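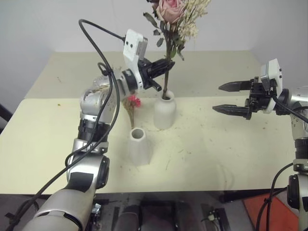 Marwa Zerouali replied:
I'd leave the tall ones as they are and only fuss with the little bunch. Dried stems hate being handled, and every time you lift them out you lose a bit more of the fluffy stuff. My mother had a vase of them on the piano from 1982 until we moved house, and I don't think she touched it once except to blow on it!

skulton_lane wrote:
Thank you Marwa, that's a lovely thought, though I'm afraid I'm a fiddler by nature. My trouble is that the white faceted vase gets wider towards the bottom, so a thin bunch just slumps to one side. The rounded vase behaves much better with the big dusty-pink rose and the tiny cream flowers, and I do like the dark leaves hanging down from it.

Foltetti replied:
Have to disagree with Marwa, sorry. Dried bunches go flat if you never move them. Take the whole lot out, hold it low down on the stems and give it a slow quarter turn before it goes back. Mine have had that treatment every December for 8 years and they're still presentable (well, nearly).

skulton_lane wrote:
I'm coming round to the idea of keeping the bunch together as one, tied low with a bit of garden string, and not threading the stems in singly as I did last time - that took me a whole evening and two pots of tea.

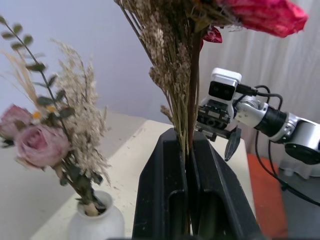

The string would sit below the rim, so it needn't be pretty. What I can't settle is whether the bright pink flower wants to face the front or be tucked round the side, where it won't shout at the softer roses next door.

Metwally64 replied:
Front, every time. You need one loud thing.

Marwa Zerouali replied:
Side for me, but then I'm the one who never touches them. Do tie it loosely, whatever you decide, and put some newspaper down first. The crumbs get everywhere.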